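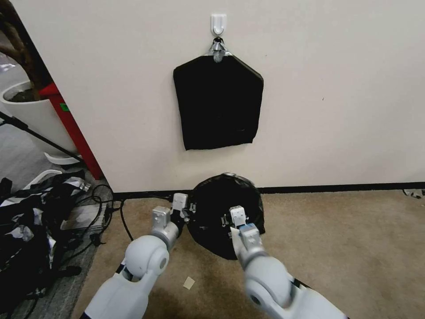 Posted by Mendonça

OK, so you've got two arms, a head camera and a free afternoon, and you want examples of your robot tidying cloth into something. I've been doing this for the Skiltudex set and I've made most of the mistakes already, so borrow my notes!

Start with the corner. I hang a black fabric bag from a stick-on hook on the wall and put the thing both arms will be working on at the foot of the wall, right below it. I swap that part between batches. One batch had a round black disc thing lying on the carpet (shiny, floppy, a pain to grip), and another had a plain white bucket. Same wall, same hook, and the learner gets to see that the job can look different.

Next, do 13 throwaway runs. I mean it, delete them. Your hands need to warm up on the controls, and you'll find out which moves make you pause. Long pauses are poison, as the model happily learns to dither.

Then record for real:

Give each arm a job before you press start. I like the right one on the rim and the left one free for the cloth.

Open the left gripper early, while it's still well off the carpet. Opening late means nudging things.

Go slowly near the rim. Slower than that.

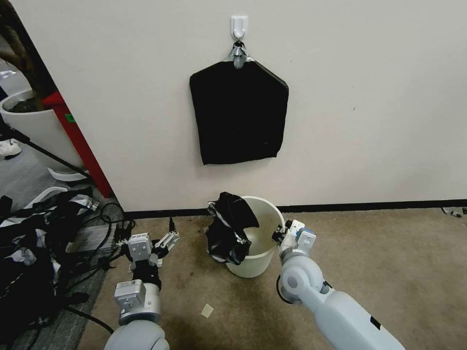
Right gripper at the bucket rim, left one open and empty, striped cloth over the side.

If you fumble a grab, carry on and fix it in the same run (I tag these "redo" in the file name). I used to bin them, and then the robot had no clue what to do after a miss. Of my 277 keepers, 71 have a fumble in them, and I wouldn't part with a single one.

Crumple the cloth afresh each time, too. Mine was getting suspiciously neat by the end of July and I had to throw that lot away.

Next time I'll go through trimming the starts and ends.

Filed under: Robot Arms, Teaching by Doing
2 comments | Share this post
We use cookies to remember your settings. OK / Find out more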